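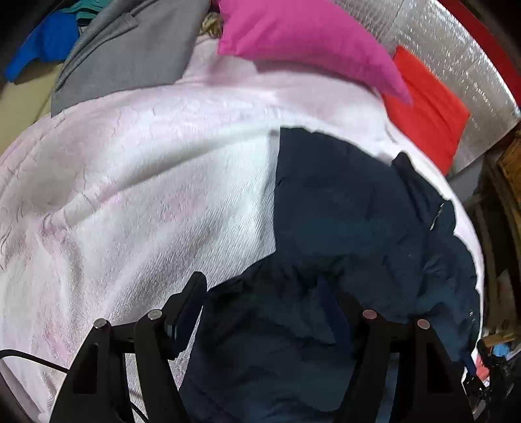
Fabric heap, dark piece between the finger pads.

May, notebook, tracker bench. Started 7:40, finished after lunch.

Continued with the Trilau units for the rental fleet. Yesterday's problem was still there in the morning: unit 203 reports the ignition as on for many minutes after the key is out. I first thought of the wiring, but I changed the harness and the behavior stayed the same. Then I put the harness from 203 on unit 504 and it reported correctly, so the harness is good.

Next I looked at the voltage threshold. The unit decides "ignition on" from the battery voltage when the ignition wire is not configured, and on 203 it was not configured. The profile had been loaded from the old Grilledska template, which leaves this field blank. Blank means voltage mode. I did not know this before, and the manual mentions it only in the table at the back. Wrote the correct value, restarted, tested four times with the bench supply. All four times the off message came within the next report.

To do: check which other units got the old template. I think 619 did, maybe also 760. Please do not ship these two before I have read out their profiles.

Impact test. Used the swing arm with the soft stop, then with the hard stop. With the soft stop there should be no alert, and there was none. With the hard stop unit 504 sent the alert, but the position inside the message was old, from before I moved the unit to the window. So the alert goes out with the last known position and does not wait for a new one. For a car on the road this is a small error. For a car hit while parked in a garage it can be the wrong street. I would like the message to carry the age of the position also. The server at Salminen already has a field for it, we simply do not fill it.

Sleep current is still too high on 619. I measured it two times with the same meter and both values were over the limit on our sheet. The modem seems to wake up when it should not, but I could not catch it in the log. Left it running on the logger over night with the antenna disconnected. If the current goes down, I will look at the network registration first.

Lillex sent the new brackets. The holes fit, but the cable exit is on the wrong side for the dealer installs, where the unit sits under the dash on the left. One can turn the bracket around, and then the label is hidden. I wrote them and asked if the label can be moved.

Small things:
The label printer needs a new roll.
The bench supply shows wrong current below the first mark, use the meter.
Server clock and bench PC clock are different by one hour. I corrected the PC. Log times from this morning before 9:15 are therefore one hour early.

Tomorrow: read the profiles of 619 and 760, repeat the hard stop test outdoors.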